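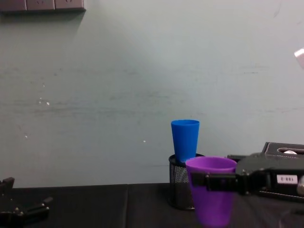 Nillstead has begun recording manual demonstrations of a cup-handling task at its Busmont workshop, the company said on Friday. The recordings are made by remote control: an operator moves a pair of hand-held leader arms, and the two arms at the table repeat the motion.

The task uses a purple plastic cup, a blue plastic cup and a wire-mesh pencil holder. Joint positions, gripper openings and video are logged together for each run, and the runs are later used to train a control policy. The operator may use either arm.

Nillstead has collected 291 runs to date, all by 2 operators. Runs in which the operator hesitates for long periods are kept but tagged, according to Chaiwat Srithong, who leads the recording work.

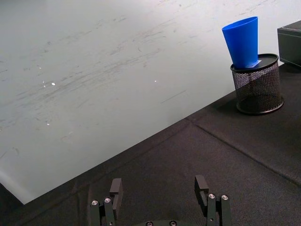 Srithong said wrist cameras had changed how the operators work. From the head camera alone, the rim of a cup can be hard to line up with the fingers – particularly when one object stands behind another. Operators now check the wrist view before closing the gripper.

"Most of the early runs were slow at the grasp," he said. "People stopped, backed off and tried again. We would like some of that in the data, but in smaller amounts."

The control software, named Powell, was written in-house. Its latest version lets the operator pause one arm while moving the other, a feature requested after the first sessions.
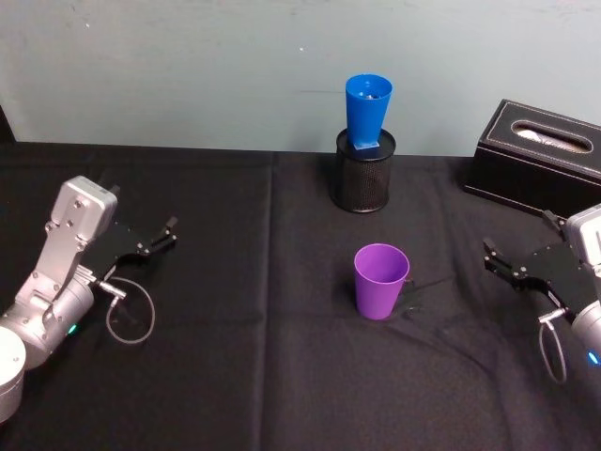
Purple cup between the two open grippers, with the blue cup on the mesh holder behind.

A second set of recordings is planned for December at the company's Vevside site. It will use the same objects and a different table height. Nillstead has not said whether the data will be released.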